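The Yellow Birds in the Hall Closet

I own more shuttlecocks than forks. My sister pointed this out over dinner, while she was eating a salad with a spoon, and I couldn't really argue.

Mine are the plastic kind, the yellow ones, and I have opinions about how they get put away. Strong ones! I'll get to the closet in a minute, but it all starts at a table, with a few birds lying on their sides and a tray to work with.
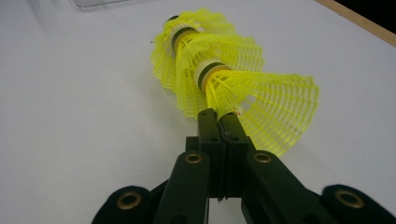
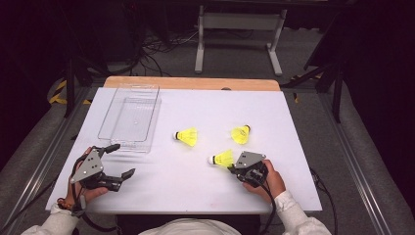

I came to badminton at thirty-eight, through a flyer at the laundromat. The club plays in the gym of an old elementary school in a neighborhood called Nilside, and I showed up the first night with a racket from a garage sale and running shoes that squeaked so badly people on the next court turned to look. I figured it would be like the backyard game, the one with the sagging net and a hamburger in your other hand. It was not like that. I was beaten 21 to 3 by a retired bus driver who barely moved his feet, and I had such a good time that I drove home with the windows down, singing.

Within a month I was the person in charge of the shuttle bin. I never agreed to this. I just happened to be standing next to it when the previous person moved to Tucson.

The bin was a disgrace. It was an old recycling tub with a crack down one side, and everything got thrown in there at the end of the night: birds, grip tape, a sweatband, half a granola bar. If you've never looked closely at a plastic shuttlecock, the skirt is really a little mesh cone, all ribs and tiny windows, and it keeps whatever shape you force on it for longer than you'd like. Throw a heavy bag on top of a pile of them and the next week you've got birds that wobble, birds that dive, and one that veers left like a shopping cart.

So I took them home. All of them, in two pillowcases. I dumped them on the living room rug one evening in April and counted, and there were 187. I remember sitting there with a cup of tea thinking, well, this is my life now.

The woman who taught me what to do next was Bohumila Zelenák. She has played since she was a girl and still hits a drop shot that makes grown men say bad words. She came by to pick up a casserole dish, saw the rug, and put her purse down.

"You nest them," she said. "Cork into skirt. Always the same way."

I knew that much from the tubes in the store, where they come stacked one inside the next like paper cups. What I didn't know was how fussy she'd be about it. You hold the first bird low, close to the cork, where the ribs come together and everything is stiff. You never hold it by the rim. Then you bring the next one up behind and let the cork find its own way into the open skirt. No twisting, no shoving. If it sticks, back it out and try again, and if it sticks a second time, have a look at the skirt, which is probably bent.

I was a shover. I had been shoving them together like a kid putting away markers, and Bohumila made me take apart every column I'd built and start over. She timed herself, too, which I thought was showing off.

We sorted as we went. Good birds in one stack, practice birds in another, and a third pile for the sad ones. Her test is simple: look into the open end, straight on, and see if it's round. If it's more of an egg, it goes to practice. If a rib has snapped or the cork has come loose, thank you for your service.

Some of the egg-shaped ones can be saved. Bohumila swears by steam from a kettle, a few seconds only, with tongs, and then a night standing cork-up on the counter. I've tried it on 20 or so (fine, exactly 20, I wrote it down) and I'd say it helped most of them. One I melted a little. It looks like a tulip and lives on my windowsill.

Now, containers. I've been through a lot of these.

Tubes are the obvious answer and I do like a tube, but the lids vanish. I'm convinced there's a drawer somewhere in this city with nothing in it but tube lids. They're also maddening on a drill night, when you want a bird in your hand every few seconds and you're standing there shaking a cylinder like a stuck ketchup bottle.

I tried a hanging shoe organizer from a company called Galtari, which my husband called "the salami display." It held a ton. It also swung every time somebody opened the closet, and the bottom row got kicked. Then came a rolling cart by Wikström that I found on a curb and was thrilled about for one whole week, until a wheel fell off in the school parking lot, and off they all went downhill toward the storm drain. Light things, shuttlecocks. They really do travel.

What I keep coming back to is a plain see-through tray. Low sides, nothing clever. You can see what you have from across the room, you can lay short stacks side by side, and at drills you set it on a chair by the net post and just grab. At home I do the nesting right at the table with the tray at one corner, a few birds at a time, and it's a nicer way to spend half an hour than I can properly explain. I put on a ball game. The cork goes in, the skirts line up, and you get this tidy little column that makes a person feel she could also handle her taxes.

The trays live in the hall closet now, on a Stumex shelf I put up myself (it slants, don't look at it). Winter coats have moved to the bedroom. My husband has been a good sport about it, although he did ask whether the vacuum might someday come back inside from the garage.

A few people at the club play with feathers and tell me plastic birds aren't worth the trouble. I get it. Feathers fly beautifully, they have that steep fall at the end, and the sound off the strings is lovely. They also die in a single hard game if you hit like our bus driver does. For beginners, for drills, for the kids who come early with their parents and whack away at the wall, give me the yellow ones. You can find them under the bleachers, for one thing.

By last spring I'd logged 1191 birds through my hands, counting repeats, in a spiral notebook with a duck on the cover. Bohumila thinks the notebook is ridiculous. She also checks it every time she comes over, and last visit she corrected my handwriting on the practice column and took home a stack of good ones for her granddaughter, nested the right way around, under her arm like a loaf of bread.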